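Setting up and maintaining the two-arm cell
Group report, Treltetti project
Diệp Quan, Natnael Wubshet, Khalil Saliba
Supervisor: Georges Karaki

4. Mounting and cabling

Both arms were already bolted down when we took over the cell in October. The right arm had been losing its zero position and we were asked to find out why. Dindo Ocampo, who looks after the lab, thought the mounting plate had moved. We put a square against it and found it was out by 3 mm at the far corner. Two of the bolts could be turned by hand.

We took all the bolts out, cleaned the plate and refitted it, tightening in a cross pattern. The distance between the base centres was set to 762 mm, as given in the Floron drawing. After this the zero position held for 286 cycles, at which point we stopped the test to free the cell for another group.

4.1 Wrist cables

The second fault was on the left arm. Its gripper dropped out whenever the wrist turned past a certain angle — the cable had been tied too tightly at the joint. We cut the tie and gave the cable more slack.

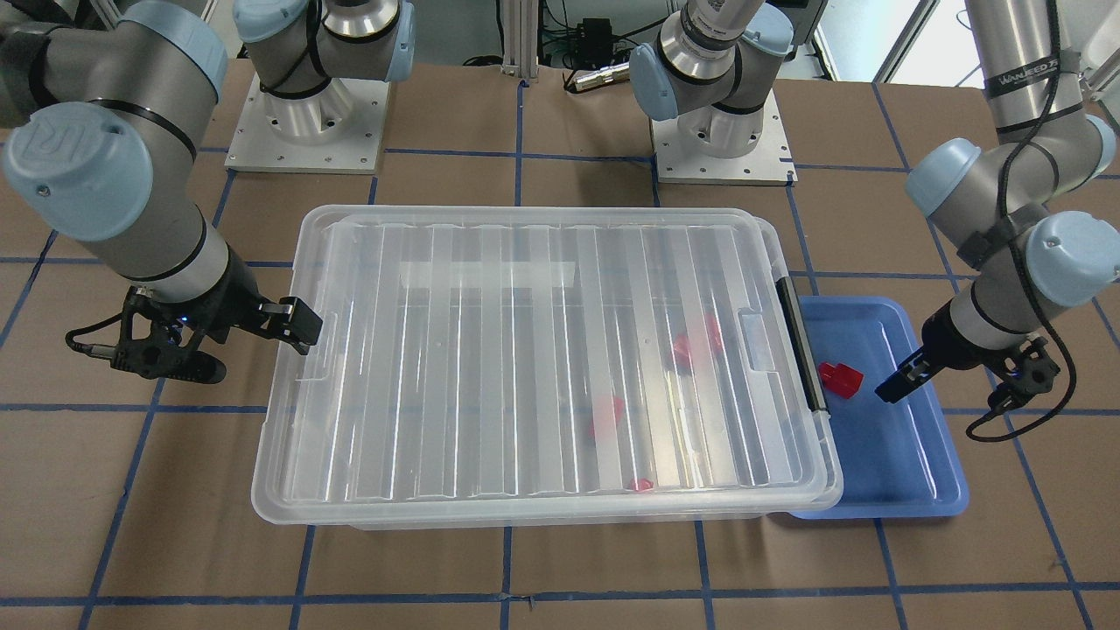 Cable slack has to be checked with the arms in a working pose, as a loop that looks fine at rest can catch on something lower down. We used the container and tray task for this. With the left gripper over the blue tray, the thick cable passes the wrist and curls back in a large open loop above the table. The right arm has only a short loop at its wrist attachment and we left it as it was. The check should be repeated every 300 cycles and written in the Gustance log.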